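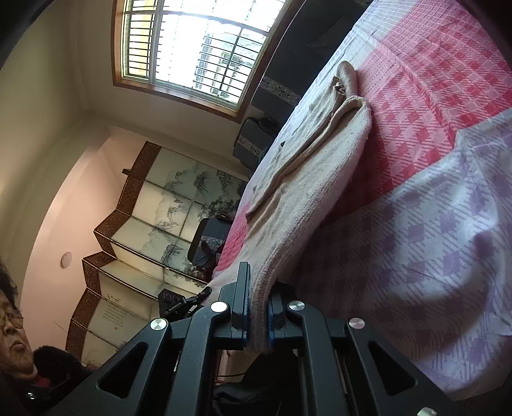 5.3 Pad delamination and silent loss of grip width

The most instructive failure of the whole bedroom campaign was also the quietest one. In September, partway through the Meireles set, policies trained on fresh demonstrations began closing too early on soft goods. They would reach a towel edge or a pillow corner in perfectly good position, shut the jaws a few centimetres short, and carry on with the lift as though the cloth were in hand. We love a failure like this, because the reaching behaviour was lovely and only one thing was wrong.

Our first guess was the policy. We retrained on the earlier Skiltesbridge data alone and the early closing disappeared, which cleared the architecture and pointed straight back at the new recordings. We then replayed the suspect demonstrations against their logged jaw width. In 64 of the 113 episodes, the log reported the jaws fully closed while the video still showed fabric held between the pads. The jaw width channel was simply reading low, and it read lower as a session went on.

The cause was mechanical. The adhesive behind one finger pad had let go along its upper edge, and under load the pad slid against the finger. Operators did what any sensible person does with a tool that feels a bit loose: they squeezed harder. The extra squeeze drove the linkage past the point where the width estimate had been calibrated, and the Kusus logger clipped the result to zero without raising a warning. Rigid objects hid the problem nicely, as a mug stops the fingers at the same place whatever the pad is doing. Cloth and stuffing don't.

Pillows turned out to be the best diagnostic we have. A filled, compressible body gives way gradually, so a healthy gripper produces a smooth curve of width against time, and a gripper with a creeping pad produces a curve with a shelf in it. The shelf is easy to spot by eye and nearly as easy to detect automatically. Two-handed work makes the check stronger still, with both tools loading the same object and each width trace available for comparison with the other. 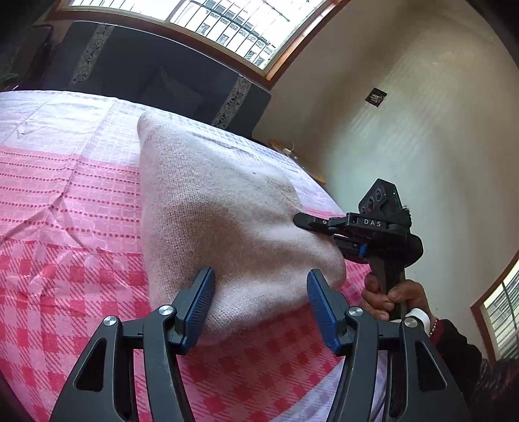
Figure 8. Pillow handling on the bed with two hand-held grippers. Both tools are in contact with the knit cover, which dents under the fingers.

We made 2 changes. The first was to the logger, which now keeps the raw encoder value next to the clipped one and flags any episode where they disagree. It's a tiny patch and we wish we'd had it from the start! The second was to the session routine. Each operator now opens with a short pillow squeeze, and the Flisis checker compares the trace with a stored reference for that tool before any episode is accepted. A tool that fails goes back to the bench for new adhesive.

The affected episodes were not thrown out. Jaw width was re-estimated from the video using the visible finger positions, and the corrected set was put back into training with a mask on frames where the fabric hid too much of the pads. Policies trained on the corrected set no longer closed early on towels. Pillow corners improved too, though less convincingly, and we suspect the masked frames are the ones that matter most there – the moment of first contact is exactly when the cover bunches up and blocks the view.

One safety point deserves a mention. Harder squeezing is tiring, and operators on the faulty tool had reported sore hands in their session notes well before we looked at a single trace. Those notes are now read weekly, alongside the logs.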